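# Lab visit, Stamora, 11/05/2024

Eight of us took the Saturday tour of the Stamora manipulation lab. Most of the morning went on Fandel, their method for training two-arm stations to handle cloth.

Fandel splits a task into short segments, each ending in a cloth state that can be scored from above. The policy is trained on whole demonstrations, then tuned only on the segments that score worst. The comparison method, Soltani, spends the same tuning time evenly across the task.

On a set of 20 cloths kept out of training, Fandel needed nearly 15 fewer minutes of tuning per cloth to reach the same score. The gain was largest when flattening a cloth before the first fold — the stage where Soltani most often stalls. Thick towelling showed no gain, and the group did not claim one.

Questions afterwards were mostly about scoring. It ignores the underside of the cloth, so a hidden crease passes. A second test at the Clindgate site is planned for September, with six stations.
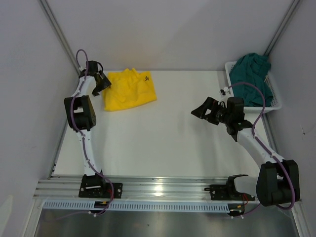

Does Fandel need new demonstrations for each type of cloth?

Only for thick fabrics; for thin ones the original set is reused and the tuning step covers the difference.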